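Keegan Campbell
Oct 16, 2023

1/ OK, green bean people, gather round. I finally cooked my way through the bean chapter of my grandmother's recipe binder and I have so many thoughts (and so many beans in the freezer).

2/ She grew up outside Ferkmont and wrote everything on index cards. Half of them just say "cook until right." Thanks, Grandma!

3/ My favorite is the one she called Tosia beans, after the neighbor who taught her. You brown a whole stick of butter, throw in stale bread crumbs and a little dill, then pour it over beans that have cooked way longer than any modern recipe would let you. Soft beans are GOOD. I will fight for this.

4/ Long ones are best here, left whole and laid flat in a wide pan. I used to snap them in half out of habit and I've stopped completely.

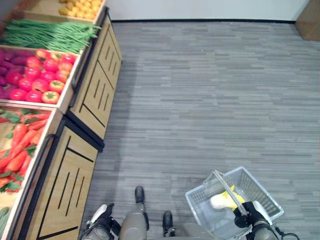 5/ Next card: beans with potatoes and bacon. She started the potatoes first, 2 pounds of little yellow ones, skins on, and the beans went in on top so they steamed. One pot! My kids had thirds.

6/ There's a vinegar version on the back of the same card. My friend Bence Kun made it for a potluck and swapped in caraway for the mustard seed, and now I can't go back. Sorry, Grandma. (She'd have tried it.)

7/ The only flop was the bean aspic. I followed it to the letter, it set beautifully, and we had grilled cheese for dinner.

8/ I've been typing up the cards as I go, and there are more than 200 in the binder. Cabbage is next, then a fat stack labeled MacLeod that seems to be all pie. I can't wait for that one.

9/ If your family has a bean recipe with bread crumbs in it, please send it to me! Especially if it calls for sour cream. There's a card where she crossed that line out and then wrote it back in, and I'd love to know what other people do.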